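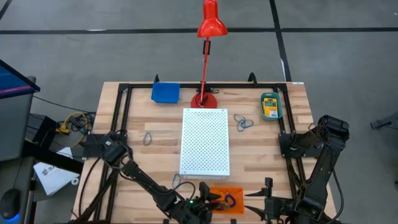
Gripper and camera comparison, second progress report
Prepared by Jummai Sani for the Undier equipment fund
10 November 2025

Summary

The fund asked us to say whether the Lateck fingers are worth buying for the remaining stations. My answer at this stage is no, or not yet. They do some things better than the fingers we already had. They do other things worse, and the part of the proposal that talked about "one gripper for all small goods" is not supported by anything I have seen since we started.

Work done this period

The two-arm station is set up and has been in regular use. Both arms are bolted to plates on the sides of the table frame and reach in over the front. We spent more time than planned on the mounts. The right plate had to come off and go back on after the arm kept losing its reference, and that cost us most of a week. I would ask the fund to remember this when reading any vendor's claim that a station goes up in an afternoon.

The test is sorting. Small goods are spread on a wood tabletop with a perforated metal box in the middle, and the arms move things into the bins and trays. We kept the item set deliberately awkward: rubber bands, a packaged item with a printed label, things that sit flat and things that don't. The first proposal used foam blocks. Every gripper I have ever tried can pick up a foam block, so we dropped them.

Each finger type got 60 attempts per item, split evenly between the left and right arm. The Agudelo fingers, our existing set, are finished. The Lateck fingers are finished on everything except the bands, where we stopped at 30 for reasons given below.

Grippers

On boxed and bagged goods the Lateck fingers did well. The narrow tips get down beside an item that is close to the wall of a tray, where the Agudelo fingers tend to push it along. If the whole job were packaged goods in trays I would be writing a different report.

On rubber bands they did badly. A band lying flat on the wood needs both tips to come down at almost the same height, and ours did not hold that height from one morning to the next. Of the 30 attempts, 18 were misses. In four more the band was lifted and then hung from one finger and would not let go over the bin. We count those as failures. Lateck's support person suggested we count them as picks, and I declined. I also don't see much use in running the other 30 until the height problem is sorted out, as we would only be measuring our own drift.

The Agudelo fingers were no star on the bands either, but they were steadier. A tangled band is easier than a flat oval for both, which surprised me until I watched a few in slow playback. There is simply more of it standing up off the table.

I have not been able to separate the finger from the arm in all of this. The left arm beats the right with both finger types. That tells me part of what we are calling gripper performance belongs to the arm, the plate or the calibration, and the comparison in the January proposal made no allowance for it.

Camera

The Grulia head camera has a good view of the tabletop. It has a poor view of the tips at the moment of closing, when the arm's own links are often in the way. I was told the software would make up for this. So far it has not. The perforated box is the other weak spot: the depth reading over the small square holes is patchy, and on some runs the planner treated the top as lower than it is. We covered it with card for one set of runs and the readings settled down, but a real station won't have a piece of card on it.

I would like to try a small camera on each wrist before anyone spends money on a better head camera. We can borrow two from the lab next door for the trial.

Controllers

Little to report. The new controller has been stable. It has also not been pushed, as we have kept both arms at low speed and have rarely let them work the same part of the table together. Please do not read "stable" as "ready".

Problems

Floor cabling between the cabinet and the table still needs proper covers. The order is in.

Run logs from the first part of the period record the finger type but not the serial number, so we can't say which of our Lateck pairs was fitted. Those runs are left out of the results above.

Money

Spending is within the approved amount. The cost of refitting the right plate was labor only. I am not asking for more at this point, and I am asking that the order for further Lateck pairs stay on hold.

Next period

Swap the finger sets between arms and repeat the packaged items – this should have been in the original plan. Fit the wrist cameras. Check tip height at the start and end of every session and log it. Finish the band runs if the height holds.

If the left arm still wins after the swap, I will recommend we stop comparing grippers for a while and find out what is wrong with the right one.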